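Portemanteau sur pied qui penche : lester ou visser ?

gratum51
Bonjour. Portemanteau noir sur pied, mât central, sol dur et brillant. Dès 6 kg de manteaux d'un seul côté, il bascule. J'envisage un lest de 19 kg sur l'embase. Avis ?

Julham
Surdimensionné. Le moment dépend du déport du cintre. Répartir la charge d'abord.

s_besson
Pas d'accord — au bureau les gens accrochent n'importe où. Lest bas, centré, environ 6 kg, puis contrôle du serrage du mât.

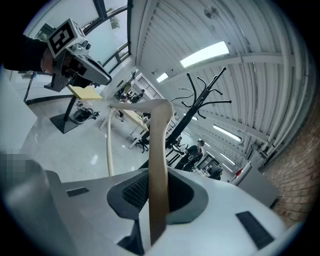
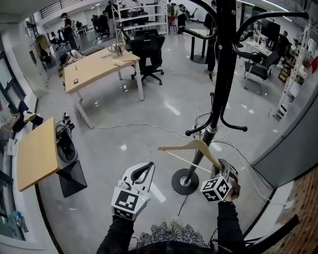
Catégorie : Mobilier de bureau > Rangement et vestiaire

Julham
Le serrage ne corrige pas une embase trop étroite. Quel diamètre ?

gratum51
51 cm. Cintres en bois, plus lourds que le fil.

s_besson
Alors 51 cm suffisent. Vérifie les patins : un seul manquant et le mât prend du faux aplomb.

Julham
Je maintiens : fixation murale en tête. Le lest déplace le problème.

gratum51
Cloison en plaque de plâtre, location. Pas de perçage. Je teste le lest de 6 kg.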